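Grundlagen der Lagerhaltung und Bestandsführung
Skript zur Vorlesung, Teil 4: Bestellpolitik und Sicherheitsbestand

4.1 Einordnung

In Teil 3 wurde der Bedarf als bekannt und konstant angenommen. Diese Annahme wird nun schrittweise aufgegeben. Zunächst wird das klassische Losgrößenmodell wiederholt, danach folgen die Bestellpolitiken bei schwankender Nachfrage.

Bezeichnungen: D Jahresbedarf, K fixe Kosten je Bestellung, h Lagerhaltungskosten je Stück und Jahr, Q Bestellmenge, L Wiederbeschaffungszeit, s Meldebestand, S Bestellniveau, T Überprüfungsintervall.

4.2 Wiederholung: Optimale Losgröße

Die jährlichen Gesamtkosten setzen sich aus Bestellkosten und Lagerhaltungskosten zusammen:

C(Q) = K · D/Q + h · Q/2

Ableiten nach Q und Nullsetzen liefert Q* = √(2KD/h). Im Optimum sind beide Kostenanteile gleich groß. Der Einkaufspreis je Stück geht nur über h ein, solange keine Mengenrabatte gewährt werden. Die Kostenfunktion verläuft in der Umgebung des Optimums flach; eine Bestellung in der Höhe des doppelten Optimums erhöht die Summe aus Bestell- und Lagerkosten um den Faktor 1,25. Gerundete Gebindegrößen sind daher in der Praxis meist unbedenklich. 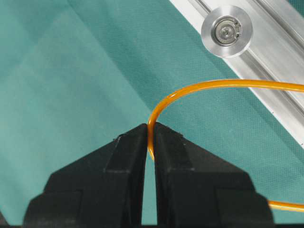
Fehlmengen sind im Grundmodell ausgeschlossen. Lässt man Nachlieferungen zu und bewertet sie mit einem Kostensatz p je Stück und Jahr, so vergrößert sich die optimale Losgröße um den Faktor √((p+h)/p). Für p gegen unendlich geht das Ergebnis in das Grundmodell über. Die Herleitung ist Gegenstand der Übung.

4.3 Bestellpolitiken

Eine Bestellpolitik legt fest, wann und wie viel bestellt wird. Maßgebend ist stets der disponible Bestand, also der physische Lagerbestand zuzüglich offener Bestellungen und abzüglich bereits vorliegender Rückstände. Wird stattdessen nur der physische Bestand betrachtet, kommt es bei langen Lieferzeiten zu Doppelbestellungen.

(s, Q): Sobald der disponible Bestand den Meldebestand s erreicht, wird die feste Menge Q bestellt. Erfordert laufende Überwachung.

(s, S): Bei Erreichen oder Unterschreiten von s wird auf das Niveau S aufgefüllt. Die Bestellmenge schwankt, wenn einzelne Abgänge größer als ein Stück sind.

(T, S): In festen Abständen T wird auf S aufgefüllt. Geeignet bei Sammelbestellungen mit gemeinsamem Liefertermin. Der Risikozeitraum beträgt T + L und ist damit länger als bei laufender Überwachung.

4.4 Meldebestand und Sicherheitsbestand

Die Tagesnachfrage sei normalverteilt mit Erwartungswert μ und Standardabweichung σ, die Nachfragen verschiedener Tage seien unabhängig. Für die (s, Q)-Politik gilt dann

s = μL + zσ√L

Der zweite Summand ist der Sicherheitsbestand. Der Faktor z ergibt sich aus dem geforderten α-Servicegrad, also der Wahrscheinlichkeit, dass innerhalb eines Bestellzyklus keine Fehlmenge auftritt.

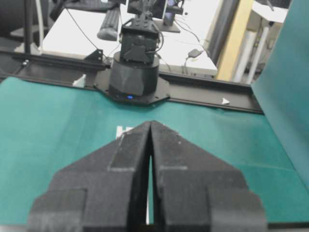
Zu unterscheiden ist davon der β-Servicegrad, der den Anteil der sofort bedienten Nachfragemenge misst. Bei großen Losen liegt β häufig deutlich über α, denn das Risiko besteht nur am Ende des Zyklus. In Lieferverträgen ist anzugeben, welche der beiden Größen vereinbart wird.

Rechenbeispiel (Artikelgruppe Drolico): Die mittlere Nachfrage beträgt 200 Stück je Tag, die Standardabweichung 58 Stück, die Wiederbeschaffungszeit zwei Tage. Mit z = 1,645 (α = 95 %) folgt

Sicherheitsbestand = 1,645 · 58 · √2 ≈ 135 Stück
Meldebestand = 200 · 2 + 135 = 535 Stück

Ist auch die Lieferzeit zufällig, tritt an die Stelle von σ√L der Ausdruck √(E[L]σ² + μ²Var[L]). Wegen des Quadrats von μ dominiert bei schnelldrehenden Artikeln oft der zweite Term. Eine Verringerung der Lieferzeitstreuung wirkt dort stärker als eine bessere Nachfrageprognose.

4.5 Anmerkungen zur Datenerhebung 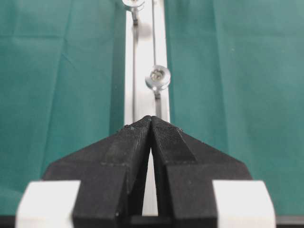 Bearbeitung: Taner Taşdemir, Kumiko Yoshida
Stand: 2018-09-29

Die Standardabweichung ist aus den Prognosefehlern zu schätzen, nicht aus der Rohnachfrage. Enthält die Zeitreihe einen Trend oder eine Saison, wird der Sicherheitsbestand sonst zu hoch angesetzt. Fehlmengen verfälschen die Reihe in der Gegenrichtung: Erfasst wird der Absatz, während die nicht bediente Nachfrage unbeobachtet bleibt.

Für Artikel mit sporadischem Bedarf ist die Normalverteilung ungeeignet. Bei Einzelabgängen kommt die Poissonverteilung in Betracht, bei Abgängen wechselnder Größe eine zusammengesetzte Verteilung. Im Datensatz Mundum sind die Dezemberwerte gesondert zu behandeln, da sie Inventurkorrekturen enthalten.

Aufgaben

1. Bestimmen Sie für das Beispiel in 4.4 den Meldebestand bei α = 99 % (z = 2,326).

2. Ermitteln Sie das Bestellniveau S einer (T, S)-Politik mit T = 2 Tagen, übrige Daten wie in 4.4.

3. Zeigen Sie, dass im Losgrößenmodell ohne Fehlmengen C(Q*) = √(2KDh) gilt.

Abgabe in Zweiergruppen, Rechenweg vollständig angeben.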